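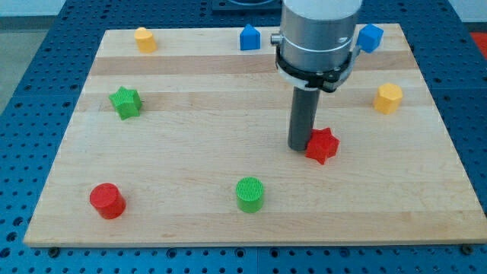
The Lulside contact practice set is a tabletop kit for teaching a robot arm to push things safely, and for teaching the people beside it how to set limits before anything moves. Pushing sounds simple until you try it! A plain rod as the end tool keeps the lesson clear, and with a block like the red star the rod can meet a point, a side or the gap in between, so small changes in approach matter a lot. Cylinders roll their contact around the tool, while cubes and hexagonal prisms give you flat faces to work with.

What comes with it
Wooden work board, a mixed set of colored blocks, one rod tool, a printed rules card and the setup guide. Spare blocks ship in packs of 6. The arm and table are not included.

The rules card
Chiyo Kubo wrote the card for our training room in Erley, and we liked it so much it now goes in every kit.

Fix the board before powering the arm. Push on each corner by hand.
Set the speed limit to 100 mm per second for first runs. Go up only after a full clean pass.
Set the force limit at the controller, then test it against a scale. Write down what you got.
Set a floor height for the rod tip and check it at all four corners - boards are never quite as level as you think.
Hands stay off the board while the arm is enabled. Stop the arm first, then move the blocks.
One person holds the stop button and does nothing else.

Your own risk assessment still comes first, and so does the manual for your arm. The card sits on top of those.

Rod tool
Length 130 mm, rounded tip. Wipe it down after each session and look for flat spots. Katsuhiko Hayashi swaps his out every June whether it needs it or not, and his logs are wonderfully tidy.

Ordering
Part number 303. Schools can ask for the Prerkley lesson sheets at no extra cost, and they pair really well with the card. Orders ship from Iturra.

Page updated February 24, 2023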